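Speaker notes: Can machines do the chores yet?
Sheldon Gauthier, Nurnach
2018-08-01

Opening. Thank the hosts at Trineo. Members have asked whether a machine may be expected to tidy a workbench or a kitchen table within the life of the present plan. The position of this office is that it may, for a limited set of tasks and with a person close by.

Fixed work is largely settled. The packing line at Ansah handles 3,000 cartons a shift, all of one size, and stops seldom. Pause here for questions on cost.
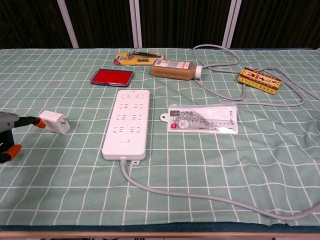 Household and shop-floor chores differ from line work in that the items are seldom alike and are seldom put down in the same place twice. A plug adapter is small and rigid, and a two-fingered gripper has a fair chance with it. A power strip is rigid too, but its cord sweeps across the cloth, and whatever lifts the strip must also deal with the cord. Clear plastic, such as a pouch holding a protractor and set square, remains difficult for many vision systems.

Progress. In the Pulus trial, 130 items were offered and 7 were refused outright. Speed was well below that of a trained member of staff. Full figures will be circulated in September.

Close by inviting sites to put forward one chore each.

Related items
Lifting aids in small workshops
Pulus trial: terms of reference
Training for line staff at Ansah

Contact the Nurnach office | Copyright Nurnach 2018 | Back to top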